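Fitted sheets vs. flat sheet tucked under — what do you all use?

Forum index > Home > Bedding and Linens

Started by quiltedmarlin

OK, I need to gush for a minute and then I want opinions. For years I fought with fitted sheets. Every single one popped off the corner by the wall at two in the morning. I finally quit and started using a plain flat sheet on the bottom with real folded corners, the way my aunt did it when she cleaned rooms at a motel, and I am in love. It stays! It's flat! I wash it and it folds into an actual rectangle!

So who else does this? And does anyone think it's crazy? My sister does.

----

tolliver_b

I'm your sister in this conversation. A fitted sheet takes me one minute. If it pops off, it's the wrong depth for your mattress. Measure the mattress with the topper on it, then buy for that number. Mine is 14 inches with the topper and I had been buying regular depth like a fool.

----

quiltedmarlin

I did measure! Mine's 9 inches and the sheets were still baggy in the middle and tight at the corners. How does that even happen?

----

pennywhistle_jo

Cheap elastic. Look for elastic that goes all the way around the hem. The ones with elastic only at the corners are the ones that creep. I had a Jetham set that did exactly what you're describing, and then I got the Latuheru deep pocket one, elastic on all four sides, and it hasn't budged since January. I tug on it when I walk by, just because it makes me happy.

----

Herman Sembiring

Flat sheet person for life. I learned it in the service and can't sleep on anything else. For anybody who wants to try it:

Lay the sheet so it hangs the same on both sides, with a good long tail at the head. Tuck the head in first, all the way under, as far as your arm goes. Then pick up the side edge a forearm's length from the corner and lift it onto the bed so it makes a triangle. Tuck what's hanging. Bring the triangle down and tuck that too. Pull toward the foot and repeat.

The size is what gets people. A queen flat on a queen mattress can come up short once you have any kind of topper, so I buy one size up and have plenty to tuck. Do the pulling before the second corner, too. If you do all the corners loose and then try to tighten it, you'll be at it all morning.

----

quiltedmarlin

Herman, YES, one size up! That's the piece I was missing on the guest bed. I redid it in the lilac sheet last night and I keep going in there to look at it.

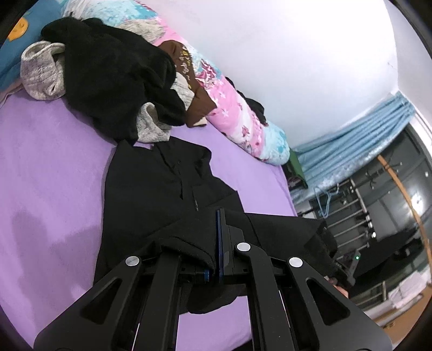 The lilac one, guest room

It's a Hoketti, from their plain cotton line, and the color is even better in the morning when the sun gets on that side of the house. I have the same one in a gray that I like a lot less.

----

tolliver_b

Pretty color, I'll give you that. Still not doing origami at bedtime.

----

marsh_wren44

Ooh, that purple. Does it bleed? I had a plum set once that turned a whole load of towels pink and I've been scared of anything but white ever since.

----

quiltedmarlin

I washed it by itself in cold the first couple of times and then with other darks. No trouble so far. I don't put it in with the white towels though, I'm not that brave.

----

pennywhistle_jo

Color catcher sheets, marsh_wren! Throw two in. They work great on reds and purples.

----

gratedginger

Can I say something unpopular about thread count while we're all here? I had a set that said 2000 on the package and it was the hottest, heaviest, slickest thing I ever slept on. It pilled in a month. The best sheets I own are some old percale ones from an estate sale and the label says 197. I had never seen such an odd number on a sheet before. They're crisp and cool and they get softer every time.

----

tolliver_b

They get to the giant numbers by counting every ply in the yarn. Past a few hundred I ignore it.

----

Herman Sembiring

Percale all the way. It holds a fold, too. Sateen is slippery and the corners slide out on you, so if you're new to the flat sheet method don't start with sateen.

----

pennywhistle_jo

Disagree, I love sateen in winter! Percale feels like getting into a paper bag when the room is cold. But my sheet has elastic, so I guess I can have whatever I like. :)

----

marsh_wren44

Has anyone tried those sheet suspenders, the straps with clips that go under the mattress? Gretberg makes a set with long straps and I'm tempted.

----

gratedginger

I had a different brand. The clips held fine but they left little bite marks on the hem, and crawling under there on laundry day got old fast. They'd be good for someone who can't lift a mattress, I think. My mom uses them and swears by them.

----

tolliver_b

Deep pocket, full elastic, no straps. I will keep saying it.

----

quiltedmarlin

And I will keep folding my corners! But tolliver_b, I'll make you a deal. My sister is staying over Friday and she's a terrible thrasher. If the lilac sheet comes loose I'll buy one of those all-around elastic ones and report back here.

----

Herman Sembiring

It'll hold. Tuck the foot deep.

----

marsh_wren44

Ordering the straps AND a purple sheet. Will post when they come.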